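Handheld gripper recording: what to reject at quality check for garment tasks?

Posted by Diditness on May 12, 2022

We are writing an acceptance rule for episodes recorded with paired hand-held grippers. The task is garment sorting and folding on beds, in ordinary bedrooms. Our draft says any episode with visible motion blur in more than 10 percent of its images is rejected. Under that rule 91 of our first 230 episodes fail, and most of them look usable to me.

A typical image is below. The near gripper is sharp enough to read the grooves in its pads, and the bedding is streaked.

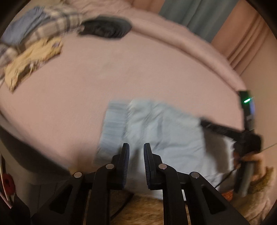 Photo: Diditness / Trilholm collection notes

Two points I can't settle. Should blur be judged on the whole image or only near the fingers? And is it acceptable for the operator's hand and sleeve to show on the second device? The draft is silent on hands.

Robichaud
6 replies in this forum

Judge it at the contact region, and only during contact. Blur while the tool travels between garments is expected and costs you little. Blur while the fingers close is a different matter, as the grasp point can't be labeled afterward. Our rule, in use since July:

Reject if the fingertips or the grasped edge cannot be located in three consecutive images during closing.
Flag, but keep, if the background alone is streaked.
Reject if tracking is lost at any point between first contact and release.

Your example would be kept on the blur rule if the jaws are still approaching. They are open there, but one image doesn't tell you which way they were moving, so check the ones on either side.

On hands: allow them on the handle. State in the rule that a hand may not touch the garment or the bed during an episode. Write down separately what to do with faces, papers and screens, as those are privacy matters and should be checked before anyone grades quality.

Also look at cables. I see a thin black one running across the whitish cloth. Ours are clipped to the forearm, with a pre-session check that no cable can reach between the fingers. A snagged cable moves the cloth and the episode then records a fold that the gripper didn't make.

Usard
23 replies in this forum

Just slow the operators down. More light helps too.

Diditness

Thanks. I will split the rule into travel and contact – that answers most of it. The cable check goes on the setup sheet. Slower motion was tried and the operators drifted back to normal speed within an hour.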